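Teaching the laundry unload by remote control (two arms)

Quick notes for anyone recording unload demos on the Pilik rig. Assumes you already did the arm setup page and can drive both arms without hitting yourself. If not go back and do that first.

What you need

Two-arm rig with the long tapered fingers on. Head view streaming to your station. Front loader, basket, one piece of fabric. Start with ONE piece. People always want to do a full load on day one, please don't.

Before you record

Machine off at the dial, not just finished. Drum stopped.
Home both arms, then bring them down low till you can see a fingertip at each bottom corner of the head view.
Basket in front of the machine, long side facing the door. Leave room for the door to swing, it's a big one. If you can't open the door past the basket, slide the basket out before you start, not in the middle of a take.
Toss the fabric in the drum by hand, close the door. Don't fold it, don't place it neatly. Different lump every time.
Name the task in Nastura. Use "unload_single" for one piece. Not "laundry", we have way too many called laundry.

Start pose

Door shut, fabric in the low part of the drum, basket empty, one arm each side. Get this right and the rest is mostly patience.

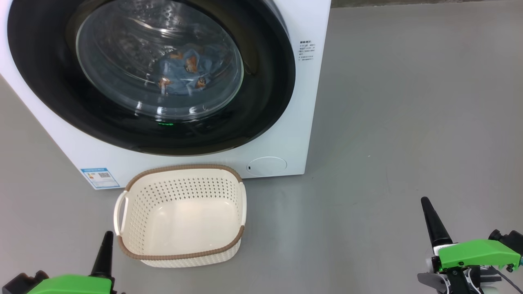 Page last changed: November 14, 2020

Check the start pose on your own screen, not by standing next to the rig. What you see is what gets recorded. If you can't make out the fabric through the glass, neither can the policy. Light blue with the orange-brown patches shows up fine even with the reflections on the window. Plain dark stuff, not so much.

Recording a take

1. Press the left pedal. Wait for the beep. Count one, then move.
2. Right arm to the door edge. Go slow for the last bit. Hook and pull, don't pinch.
3. Swing the door all the way. Half open doors drift back and you'll clip it with the wrist.
4. Pick whichever arm has the clear path and go in low. Keep the fingers open until you're past the rim of the drum.
5. Close on the middle of the lump. Grabbing a corner works but it drags on the way out and then hangs off the basket.
6. Lift a little, back straight out. No turning the wrist while still inside the drum.
7. Over the basket, lower, open. Wait for it to drop before you pull away.
8. Close door. Both arms back to the start pose. Right pedal to stop.

Normal take is under 80 seconds. If you hit 300, stop and throw it out, something went wrong and you were probably fighting it.

Missed grabs

One miss is ok, keep going, recoveries are useful. Two misses ok. Three, stop and delete. Don't sit there poking at the drum wall.
If you bump the basket and it moves, keep going as long as you can still reach it. Tag it "basket moved" after.

Settings that work

Grip force 16 for thin fabric. Higher and the fingers bunch up and won't let go clean.
Arm speed on medium for the door, low inside the drum. The Wei handles default to high since the July update so check evry time you log in.

How many

600 good takes for the single piece task. Do them in short blocks. You get sloppy when your wrists are tired and it shows up in the data, all the late takes have this wobble at the door.

Move the basket a few inches between takes. Left, right, a bit turned. Same for the rig base if the floor's clear. Otherwise you get a policy that only works in exactly one spot, ask me how I know.

Uploading

Plug in at the Tenasstead station, pick the session, hit sync. Watch the first and last take before you wipe the local copy. If the video lags the arms, dont upload, restart the recorder and redo the block.

Multi-piece page is still a draft. Will link it when its done.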